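Chapter 3
Laying Out a Work Table

176 shares | 40 comments

By the time you reach this chapter you should have an arm that powers up, homes, and moves under your control without hitting its own base. Chapter 2 ended with the arm bolted down and the emergency stop wired. Nothing in the next few weeks of work will be possible if the surface in front of it is badly planned, so we start there.

The examples in this chapter come from the Tokholm build, put together in a shared workshop by members who each had a few hours a week to give it. Their goal was modest. They wanted an arm that could clear and set a small table, using ordinary kitchen things and play food, and they wanted anyone in the workshop to be able to sit down and run it. Your own build may be in a garage or a spare bedroom. The steps are the same.

3.1 Choosing the surface

A plain, light tabletop is the best place to begin. Colored objects stand out against white, and so do marks, spills, and dropped screws. Avoid gloss. A glossy top throws back the ceiling lights and leaves bright patches that move when you move.

The top must not shift. If you can push on a corner and see the far side rock, fix the legs before you do anything else. Many hours have been lost to tuning an arm when the fault was a loose leg.

Drill your mounting holes before you paint or finish the top, and drill more than you need. Holes that are not in use do little harm, although small round objects can settle in them. A hole you need later means taking everything off and starting over. Write the position of each hole in your build log, measured from the same corner every time.

3.2 Finding the reach

With the table clear, move the arm slowly by hand or by jog control and mark the farthest points the gripper can touch while it is still able to point down. Join the marks with tape. Inside the tape is your usable area. It will be smaller than the number printed in the manual, which is measured with the arm stretched straight out.

Put large, heavy items near the edge of the usable area and small ones nearer the middle. Leave a gap at least as wide as the open gripper around anything you intend to pick up. At this stage two objects that touch each other are one problem too many.

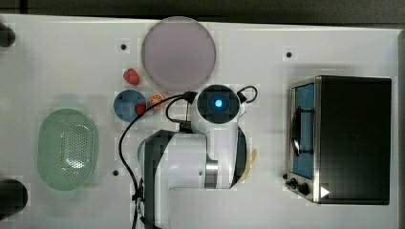 Strawberries, an orange slice, and a green colander on the Tokholm table.
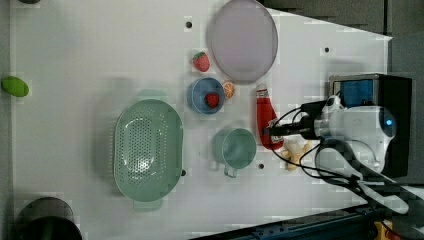
Text by the author of Table-Top Arms: A Workshop Course
Instructor, Burnard Evening Workshop

3.3 Picking a starting set

Notice how much the two layouts have in common. The large plate is near the top, one strawberry is on the bare table, and the other is with the blue dish. The toaster oven is in the first layout. The ketchup bottle, the mug, and the banana are in the second. Keeping part of a layout fixed while you change the rest is a good habit. If a routine that used to work stops working, you have a short list of things to suspect.

Choose objects of different kinds. A strawberry is small and uneven. A citrus slice lies flat and gives the fingers little to hold. A bottle on its side can roll. A mug has a handle, and the handle may point anywhere. Start with the easiest object in your set and stay with it until the routine is dull to watch.

Something with a door, such as a toaster oven, belongs in a later exercise. Give it its place on the table now anyway, with the door facing the open part of the surface, and check that the door can swing all the way down or across without meeting the arm. Leave it unplugged.

3.4 Cables

Cables need slack at the wrist. Too little, and the last joint will tug on the connector at the end of its travel. Too much, and the loop will drag over the table and knock things down. Turn the wrist to both limits, watch the loop the whole way, and then fix the cable to the lower link with soft ties. Hard plastic ties work loose or cut into the jacket.

The Tokholm group bought its first cable from Cirorov and its second from Talebi. Both were fine. The first was simply too short.

3.5 Before you go on

Run the arm through its full motion with the table set and nothing in the gripper. Do this at the lowest speed, with one hand on the stop. Record the layout in your log with a sketch, and give it a number. The Tokholm log had reached layout 40 before the members tried a task from start to finish.

Exercise 3.1 asks you to set a layout of your own, clear it, and set it again from the sketch alone.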